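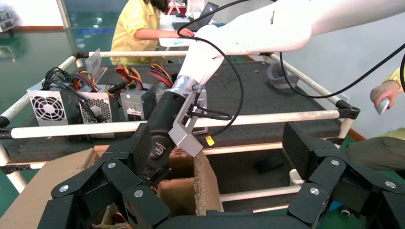

White arm coming in from the upper right, black jointed fingers in the foreground.

Thread on fastener torque, because I keep seeing the same mistake in build logs. Applies to shelving, bike racks, enclosures, anything held together with small machine screws.

#fasteners #workshop #maintenance

Torque is a proxy. What holds a joint is clamp load, the tension in the screw. Most of the torque you apply is spent on friction under the head and in the threads. Only a small share stretches the screw.

So a torque figure is only valid for the surface condition it was written for. Oil a screw that was specified dry and the same wrench setting gives a lot more tension. This is how people snap heads off while following the chart.

14 replies · 80 likes

I ran into this in April with a Fetden bench frame. The sheet says dry threads. The screws in the bag came with a film of oil on them. I degreased one set and left the other alone, same driver, same setting. 2 of the oiled ones stripped the insert before the driver clicked.

Threadlocker counts too. Liquid threadlocker lubricates while it is wet. Check the data sheet for the grade you are using. If the sheet gives no friction value, do a few test joints in scrap.

Screw size matters less than people think for loosening. Grip length matters more. A short screw through thin sheet has very little stretch in it, so a tiny amount of settling takes most of the preload away. Longer screw plus a spacer is often the cheap fix.

Split washers: I stopped using them on anything that vibrates. They are flat well before full preload and after that they behave like a plain washer. Wedge-locking pairs or threadlocker instead.

On multi-screw plates, go around in a cross pattern, in steps. I do three passes. Then leave it overnight and check again, especially over paint or powder coat. The Vekitz cover plates I use have 6 screws each and the first ones tightened always need a bit more the next morning.

Mark them. One stripe of paint pen across head and plate. You can inspect a whole cabinet with a flashlight in the time it takes to find the driver. I have around 400 marked on the Multora rack at this point.

Do not re-torque a screw that has threadlocker cured on it. Take it out, clean both threads, start over. Turning it a little further breaks the bond and the reading includes the cured material, so it tells you nothing about tension.

Next thread will be inserts in plastic, heat-set vs. molded in.

31 reposts · 6 quotes

Terms · Privacy · Contact · Back to top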